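# Zeleke Perception and Grasp Planning Software

Zeleke is the perception and grasp planning package in the Kuteo software line. It takes wrist-view video from a hand-held or arm-mounted two-finger gripper and produces object outlines, grasp candidates and a recommended closing width. The package is intended for laboratories and integrators working with household and retail items on crowded surfaces.
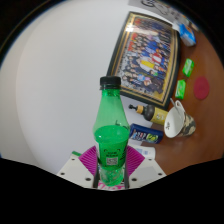 Transparent bottle between the gripper pads, wrist view.

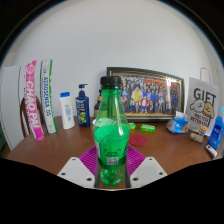
Clear and tinted plastics are handled by a separate model within the package. In a transparent container, the background shows through the wall, and a conventional outline model will often merge the two or stop at the liquid line. The Zeleke model estimates the outer wall first and treats the contents as a second region inside it. Both regions are written to the output, so that a planner may grasp by the container and still reason about what it holds.

## Modules

**Lens correction.** Wide-angle and fisheye lenses are supported. Calibration requires a printed target and is stored with the gripper profile.

**Finger masking.** The fingers and plates are removed from each image before object detection. Ribbed and soft pads change shape under load, and the mask is updated on every image.

**Object outlines.** Glare on glass, foil and glossy tabletops is marked as low confidence and passed through with that mark. It is not filled in.

**Grasp ranking.** Each candidate is scored for pad contact, clearance from neighboring items and expected tilt during the lift. The 5 highest-scoring candidates are returned by default.

**Session review.** Recorded sessions can be opened in Listero, the desktop viewer supplied with the package. Operators may trim sessions, correct outlines by hand and export the result for training.

## Technical data

| Item | Value |
|---|---|
| Object classes supplied | 117 |
| Default grasp candidates | 5 |
| Gripper profiles supplied | 3 |
| Maximum session length | 2,000 images |
| Input | Single color camera |
| Output | Outlines, grasp poses, closing width, confidence |

Longer recordings are divided on import. Object identity is carried across the division, provided that the object is visible on both sides of it.

## Integration

Zeleke runs as a background service and communicates with the robot controller over a local network connection. Motion commands are not issued by Zeleke itself – they remain the responsibility of the controller or of Tevinau, the motion planner offered separately. Customers who already use Tevinau need only enable the grasp input in its settings page and select the matching gripper profile.

Additional profiles can be prepared from a drawing of the fingers and a short calibration recording. This service is included in the first year of a site license.

## Limitations

Closing width is an estimate made from vision alone. Thin-walled bottles should be gripped under a force limit set in the controller. Printed labels are used as tracking features only, and the package does not read or decode them. Performance on mirrored surfaces has not been measured.

## Licensing

Licenses are issued per workstation or per site. Teaching licenses contain all modules except batch export. The next maintenance release is planned for March and will be available to all current license holders through the Kuteo customer portal.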